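Início > Publicações > Fios > Manipulação de têxteis

Pesquisar no site Pesquisar

Este site usa cookies para melhorar a navegação. Aceitar Gerir preferências

Nelli Koivisto
Fio sobre as regras internas que usamos em Brestmont para manipulação de roupa com braço robótico. Já me pediram isto várias vezes por mensagem, fica tudo aqui.

O contexto: célula de bancada, um braço, pinça de dois dedos, câmara no punho. A tarefa é separar, estender e dobrar peças de vestuário. Não falo de linhas industriais de lavandaria, que têm outras exigências.

Primeira regra: a análise de risco é feita para a aplicação completa. Um braço colaborativo com uma pinça de arestas vivas deixa de ser colaborativo no sentido que interessa. Avaliamos braço, pinça, peça e bancada em conjunto, e repetimos a avaliação quando muda qualquer um dos quatro.

A base continua a ser a ISO 10218 e, para espaço partilhado com pessoas, a ISO/TS 15066. O que se segue é o que acrescentámos nós, para tecido. Não substitui a leitura das normas.

Força de fecho. O valor de fábrica da pinça é quase sempre demasiado alto para malha fina. Cada tipo de tecido tem a sua ficha com o limite de força, e o programa não arranca sem ficha carregada. Foi o Oskari Savolainen que insistiu neste bloqueio e tinha razão.

Ponto de preensão. A ordem de preferência é bainha, costura, dobra e só depois pano liso. Na bainha há mais camadas e o dedo escorrega menos. Em pano liso a pinça tende a apanhar a peça de baixo também.
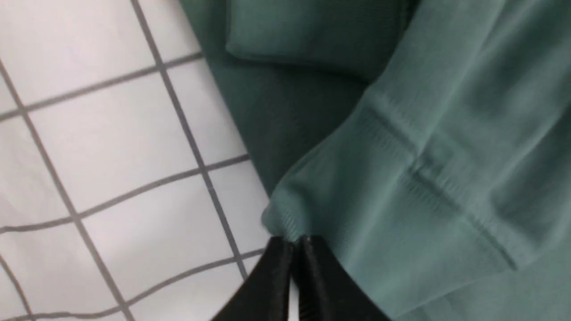

Peças sobrepostas. Antes de levantar, puxamos 2 cm na horizontal e paramos. Se a peça de baixo se mexer, abre-se a pinça e tenta-se outro ponto. Só depois se sobe. Esta pausa custa tempo de ciclo e mesmo assim é obrigatória.

Velocidade. Com pessoa dentro da zona marcada, o braço trabalha em modo reduzido, sem exceções para demonstrações. Em julho tivemos uma visita em que alguém pediu "só uma vez mais depressa". A resposta foi não.

Superfície de trabalho. Tem de ser lavável, plana e de cor contrastante com a maior parte das peças. As juntas e ranhuras são verificadas com a ponta do dedo aberta e fechada. Se a ponta prender numa junta, a altura mínima de aproximação sobe na configuração, e o valor antigo fica registado.

Pontas dos dedos. Inspeção visual no início de cada turno, com pano branco passado na face interior. Se o pano ficar com fio puxado, troca-se a ponta. Não se lixa. Lixar altera a geometria e a ficha de força deixa de valer.

O plano de substituição é de 2.000 ciclos de fecho, mesmo que a ponta pareça boa. A Kristýna Tichý mantém a folha com as contagens e a data de cada troca.

Paragem de emergência. Testada todas as manhãs com a pinça fechada sobre tecido. O teste com a pinça vazia não mostra o que acontece à peça. No nosso caso a pinça mantém o fecho quando perde energia, e isso tem de estar escrito na bancada, com o procedimento para a abrir à mão.

Recolha de imagens. A câmara do punho apanha mãos, etiquetas, às vezes caras. Quem entra na sala é informado antes. As gravações ficam 90 dias e são apagadas, salvo as que foram revistas e marcadas para manter. Roupa pessoal só entra com autorização escrita do dono.

Registo de falhas. Cada falha leva uma linha: tipo de tecido, ponto de preensão, o que o braço estava a fazer, quem estava na sala. Não se escreve "erro do operador" como causa. Se alguém carregou no botão errado, anota-se qual era o botão e onde estava.

O Valtteri Laitinen perguntou se isto se aplica também à célula de Drenholm. Aplica-se, com uma diferença: lá há duas pessoas por turno e a regra do modo reduzido conta para ambas. Quem estiver a olhar para o ecrã também conta.

Outra pergunta, do Oduor Massawe: e tecidos molhados? Estão fora do âmbito. Pesam mais, pingam para cima da bancada e as fichas de força foram todas feitas com peças secas. Enquanto não houver fichas próprias, não se faz.

Alterações ao documento: qualquer pessoa da equipa pode propor, duas têm de aprovar, e uma delas tem de ter trabalhado na célula nesse mês. As propostas são lidas à quinta-feira.

Correção ao post das pontas: o pano branco é de algodão, sem textura. Com microfibra o teste dá sempre fio puxado.

A ficha de tecido em branco está na pasta partilhada, com os campos já preenchidos para malha de algodão. Se usarem noutro laboratório, apaguem os nossos valores de força e meçam os vossos.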